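**Tollena Computer Library opens its winter lending round, with 202 desktops ready to go home**

*For release in June*

Families, students and older residents across the Tollena district can now borrow a desktop computer for a full school year at no cost, as the Tollena Computer Library opens the biggest lending round it has ever run. There are 202 machines on the shelves, every one of them donated by a local household, school or office, and every one of them wiped, cleaned, tested and set up for its next owner.

The library began in the back half of the old Niazi furniture showroom with a couple of benches and a borrowed trolley. It now fills both floors, and the program has grown into a partnership between the Tollena Neighbourhood Centre, the Oretar Adult Learning Program and Ikus Repairs, the Station Street workshop that has been fixing the town's radios, toasters and laptops for years.

"I still get a buzz every time somebody carries one out to the car," said program coordinator Delia Radu. "Last round we had a grandmother and her grandson come in together. She wanted to do her family history and he wanted to learn to edit video, and they'd worked out a roster for who got the desk when! They brought it back in perfect nick and asked if they could have it again."

Borrowers receive a desktop, a monitor, a keyboard and mouse, and a printed setup guide in large type. The guide has been rewritten for this round after feedback from Oretar students, who asked for fewer pages and bigger diagrams. It's now a single folded sheet, and there's a spare copy for the fridge.

Donated computers mostly arrive from offices that have moved to newer gear, and many have plenty of life left in them. Ikus Repairs leads the refurbishing sessions, where learners open the cases, blow out the dust, check the memory and swap any parts that have had their day. Machines that can't be revived are stripped for spares, and whatever is left over goes to the e-waste recycler in the next shire. 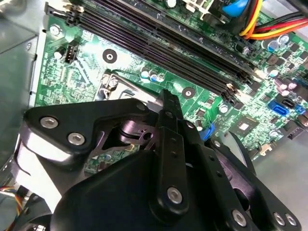
**What happens to the information on a computer someone donates?**

Every storage drive is erased on a machine that isn't connected to the internet, and the donor is given a signed certificate with the drive's serial number on it. Drives that can't be erased are taken out and shredded. Donors who would prefer to keep their drive are welcome to remove it first, and Ikus Repairs will do that at the counter for free.

Donating is easy and there's no need to book. Desktops, monitors, keyboards, mice and power leads can be dropped at the roller door on the lane side of the building, between 10 am and 4 pm. The library can't take printers, scanners or the big old glass-tube monitors, however much we love them. A label with the donor's name and phone number, taped to the top of the case, saves the intake desk a lot of guesswork.

The other half of the program is the learning, and this is where the team is most excited. Oretar's free course, Under the Lid, returns in July with three evening groups and a new daytime group timed to finish before school pick-up. The course runs for seven weeks, with each session lasting two hours, and it starts from the very beginning. Nobody is expected to know a socket from a slot on the first night.

The early sessions cover how to open a case safely, how to guard against static, and what each part is there to do. Later on, learners move to fitting memory, replacing a power supply, applying thermal paste and tracking down a fault from the beeps a computer makes at start-up. In the last session everyone installs an operating system on a machine they've worked on themselves, and that machine goes straight into the lending pool.

"People walk in thinking they'll break something," Delia Radu said. "So in the first class we hand them a dead one and tell them to take it apart. By the tea break the whole room is talking. Someone has found the little battery and wants to know what it's for, someone else is asking how you get the processor out without bending anything – it's just lovely to be around."
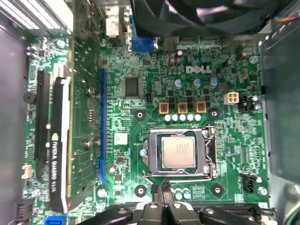 Some of last year's learners have gone on to further study, and others simply fix the family computer now with a bit more confidence. Several have come back as bench helpers, sitting beside newcomers and passing on the tricks they picked up: keep the screws in a muffin tray, take a photo before unplugging anything, and never work over shag carpet.

There's also a new repair help desk for borrowers. If a library machine plays up, it can be brought in during opening hours and looked at while the borrower waits, and if the fix is going to take a while they'll go home with a replacement the same day. In the last round the most common complaint was a loose monitor cable, so the team has put a drawing of the plug on the front of the new guide.

Anyone who lives, works or studies in the Tollena district can borrow, and there's no income test. Applications are short – one page, in print or online – and staff are happy to fill them in with you over the phone. Households with school-aged children and adults enrolled in any Oretar course will be served first through June, and after that it's open to everyone. Interpreters can be arranged with a few days' notice.

The public is warmly invited to the winter open house, to be held at the library at the end of June from 11 am. The benches will be set up for visitors to try their hand at a memory upgrade, Ikus Repairs will be answering questions about sick laptops, and the Neighbourhood Centre kitchen is doing pumpkin soup and damper. Children are very welcome, and there'll be a table of old keyboards for them to pull to bits.

**To borrow, donate or enrol:** call in to the Tollena Computer Library, Niazi Building, Station Street, or ask at the front desk of the Tollena Neighbourhood Centre.

**Media contact:** Delia Radu, Program Coordinator, Tollena Computer Library. Interviews and bench visits can be arranged on any morning the library is open.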